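Pivolel FAQ

What does Pivolel do?
It turns recordings from two hand-held grippers into training data for a grasp planner. You load a session, it lines up the head view with both finger views, and you get one clean timeline. We love watching that first timeline fill in!

Which objects can I start with?
Soft ones are great fun. Hats teach the planner plenty about floppy edges.
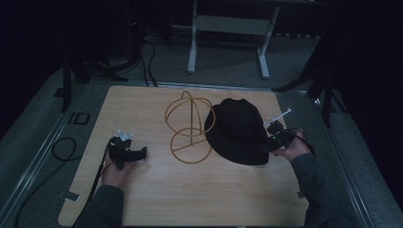
Bucket hat and wireframe stand, one gripper in each hand.

Do I need a fast computer?
No. The viewer opens sessions of up to 30 minutes on an ordinary laptop. Training is another story, so read the Clustia page first.

Why does my finger view lose tracking over plain wood?
Fine, even grain looks much the same from one patch to the next, and the tracker can slip sideways.

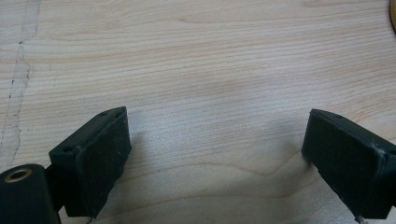

Turn on "wide match" in the Wita panel and run the session again. Johannes Ntuli rewrote that step in July and it's so much better now. If you still get error 102, send us the log.

Can I plug in my own planner?
Please do! Naledi Mokgethi keeps a short starter script in the tools folder.

Last updated Oct 6, 2023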